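Plillgate Community Hall: The Tea Room in Pictures

The tea room at Plillgate is available for hire by local groups, families and small businesses throughout the year. It adjoins the main hall and may be booked with it or separately. This page brings together photographs from the room and notes on the items most often asked about by hirers.

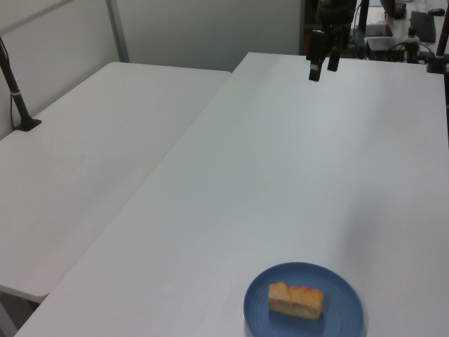 The tea room was brought back into regular use in May, following redecoration and the replacement of the older furniture. The bookings office receives many enquiries about what is provided, and the notes which follow are intended to answer the most common of these. Groups with particular requirements are asked to write to Jocelyn Lachance, Bookings Officer, before confirming a date.

The tables

White folding tables are used for all refreshments. Two set side by side are sufficient for most afternoon bookings, and they may be turned at an angle to one another where this suits the group. A further four are held in the store and can be brought out on request.

The tops are plain and should be wiped with a damp cloth after use. Scouring pads and bleach must not be used. Hirers who prefer a tablecloth are welcome to bring their own, fastened with clips and not with tape or drawing pins.

The tables should be lifted, never dragged, and two adults are required to move each one. Legs must be locked before anything is placed on top.

Plates and crockery

A round blue plate with a slightly raised rim is shown in use, with a single golden-brown piece of baking on it. Plates are included in the hire charge, as are cups, saucers and teaspoons. Serving dishes and cake stands are not supplied.

All crockery should be washed, dried and returned to the cupboard beside the sink. Breakages do happen and no charge is made for a single item, but the office would be grateful to be told so that replacements can be ordered.

Baking and refreshments

Hirers may serve their own baking or place an order with Umis, the bakery on Rudurgate, which delivers to the hall on weekday mornings. Orders are made directly with the bakery and do not form part of the booking.

Traybakes and loaf cakes cut into rectangular pieces have proved the most practical choice for larger groups. They can be portioned in the kitchen beforehand and served by hand or with tongs. Cream cakes should be kept in the refrigerator until they are needed, and any left over must be taken away at the end of the session.

Where food is offered to the public, a written list of ingredients must be displayed beside it. Blank cards are kept in the kitchen drawer. Nuts are permitted, provided that they are clearly shown on the card.

The Wednesday table

A weekly refreshment table is held every Wednesday from 2 p.m. and is open to all residents. Baking is contributed in turn by members, and the rota for the current season is shared between Ji-hoon Hong, Geum-ok Yoon and Bit-na Hwang. Those wishing to join the rota should leave their name at the desk. Tea and coffee are free of charge. A contribution towards the cost of ingredients is welcome.

Members bringing baking are asked to arrive before the doors open and to label their tins. Unclaimed tins are kept in the office until the following week.

The partition

The light grey partition wall behind the tables is made up of panels set in a metal frame. Notices, bunting and balloons should not be fixed to it. A free-standing display board is available for this purpose and should be reserved at the time of booking.

Preparing and clearing the room

Hirers have access to the tea room from the start of their booked period, and time for setting out and clearing away should be included in the booking. Evening hire ends at 6 p.m. on weekdays, by which time the room must be vacated.

Before leaving, please empty the food waste caddy into the green bin in the yard, switch off the urn at the wall and sweep beneath the tables. Crumbs left overnight have caused difficulties in the past. The broom and dustpan hang inside the store cupboard door.

Enquiries

Questions about the tea room or its furniture may be addressed to Jocelyn Lachance at the bookings office. Matters relating to the kitchen, including storage of food before an event, should be referred to Byung-chul Kwak, Premises Manager. Forms can be collected from the front desk during opening hours.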